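Reuse of Old School Desks in the Town of Plomard
Project report, spring term
March 5, 2024

1. Introduction

Many schools in our region throw away desks when the tops become old. In this project we wanted to know if the tops can be used again, and what it costs. We worked with the Hotau secondary school in Plomard, which had 68 desks in its storage building. The desks were made by the firm Firnon, and the school bought them in two different orders.

2. Method

First we checked every desk and wrote down the damage. We used three groups: light scratches, deep cuts, and swelling from water. After this we cleaned the tops with mild soap and let them dry for 30 hours. The tops with light scratches were sanded by hand — always along the grain — and received two thin layers of oil.

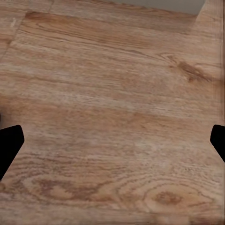
Why did we not use a sanding machine?

The machine in the school workshop removes too much material in one pass, and the edges of the tops became uneven in our first test. Sanding by hand took longer, but the result was more regular.

3. Results

From the 68 desks, 43 could be repaired with our method. Another 18 had deep cuts and need filler before sanding, so we did not finish them. The last seven had swelling from water and we gave them to the recycling center.

The cost for oil and paper was lower than we expected in November, when we made the plan. Most of the cost was the transport to the Hoshino workshop, because the school does not own a van.

4. Problems

The smell of the oil stayed in the room for several days. Also we did not measure how strong the new surface is, and this should be done before the desks go back to a classroom.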